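Washing Dishes in the Shared Kitchen of Ratley House
Student project report, Home Economics course
Supervisor: Beryl Lightfoot
June 20, 2021

The aim of my project was to find how the residents can wash their dishes with less water. I asked 40 residents to write down their habits for 7 days.
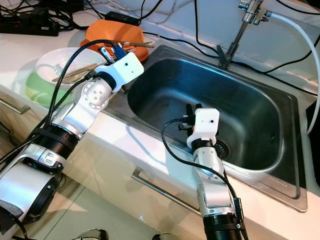 Most residents told me that they leave the tap open during all the washing. They also put everything together in the sink, and the small things are difficult to find. For this reason I suggest sorting first. Bowls can wait on the counter beside the sink, and chopsticks can rest in a dish, so the basin stays free for washing.

The second question was about the order of washing. I compared two orders, glasses first and plates first. With glasses first, the residents changed the water less often.
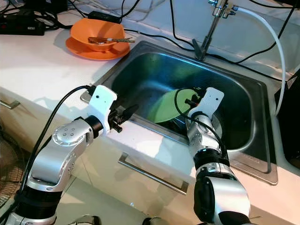
This result was the same on both floors, but only 6 residents tried the two orders. In August I would like to repeat the test with more people and to measure the water with a meter.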